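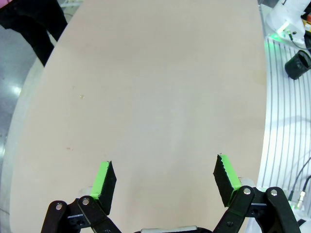
Wrist camera view of the two-finger gripper, open, with the foam pads on the green tips.

Siltano project, gripper comparison
Progress report to Trarnport, December 19, 2019
Prepared by Jintana Tanasarn, Sternton site

1. Where we are

The work plan we agreed on in June had three parts: choose a fingertip for the two-finger gripper, compare it with the Barbier suction tool, and settle the position of the wrist camera. The first part is done. The second is about half done, and the third has one open question, described in section 4.

We have logged 1,089 grasp attempts so far with the two-finger gripper. All of them were made on the same arm with the same controller settings, so the numbers from the different fingertips can be compared directly.

2. Fingertips

We tried bare plastic tips, tips with a rubber sleeve, and tips with black foam pads. Each was run on the full set of test items, 324 attempts per fingertip. The remaining attempts were spent on setup and are not counted in the results.

The foam pads gave the fewest drops. The difference was clearest on small round containers, where the bare tips tended to push the item away before closing on it. The rubber sleeves did nearly as well but crept up the finger over a long run and had to be pulled back down by hand. We stopped one run early for that reason and repeated it from the start.

Foam has a cost. The edges fray, and once they do the pads no longer meet evenly. We now change them every 200 grasps, which takes a few minutes per pair. The green tips themselves have held up well and we have not had to reprint any. I would like to keep this design for the rest of the project.

3. Suction tool

The Barbier tool arrived later than planned and we lost time on the mounting plate, which had to be drilled again. It has now been run on the flat items only. It is quicker than the gripper on those. On fabric it has failed often enough that I doubt it can be the only tool on the arm, but I would rather finish the full item set before making a recommendation.

4. Wrist camera

The camera now sits where both fingertips stay in view with the gripper fully open. In the earlier position the left finger dropped out of view and we could not tell from the recordings which side had slipped.

The open question is glare. Overhead lights reflect strongly off the floor beside the table, and the exposure shifts when the arm swings that way. We will try fixed exposure first. If that is not enough we will turn off one row of lights - this needs the building's agreement, and I have asked.

5. Next period

Finish the suction runs on the remaining items. Repeat the foam pad runs with fixed exposure. Order more foam sheet from the same supplier, as the thinner sheet we tried tore at the corners.

6. Budget and schedule

Spending is at 90 percent of the equipment line, with no large purchases left. Staff time is on plan. The suction results will be three weeks late, and I am asking for the final report date to move by the same amount. Please let me know if a short call is needed before you can approve that.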